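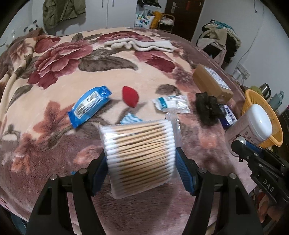

Web Publishing 2, Unit 6: Redirects and Site Moves
Instructor: Haoran Liao

Read this before the November lab. Bring your URL map with you, finished or not.

1. What a redirect does

A redirect tells a browser or a crawler that a page now lives at another address. Two kinds matter for this unit. A 301 says the move is permanent. A 302 says it is temporary, and the old address may stay in the search index for a while.

For a site move, use 301s. Students often leave the 302 in place after testing – check the status code again on launch day.

2. The URL map

A URL map is a spreadsheet with one row for each old address. Columns: old URL, new URL, status code, checked by. Our practice site, Skukley, has 900 old URLs. Most follow a pattern and can be handled with a rule, but 60 product pages have to be matched by hand.

Do not send everything to the home page. Search engines may treat that as a missing page, and visitors who wanted a certain product will leave.

3. Chains

A chain is one redirect pointing to another. The Osomby site in the reading had chains of up to 16 hops after several redesigns. Browsers give up at some point, and crawlers usually give up sooner. Point every old URL straight at its final address, and update internal links so they skip the redirect.

4. Lab work

Work in groups of 3. Crawl the old Skukley site, build the map, write the rules and crawl again. Hand in the map and a list of any URLs that still return a 404.

Groups using the Flenitz server should ask for a login before class. The rules file there is case-sensitive.

Reading for next time: the Oakley case, first half only.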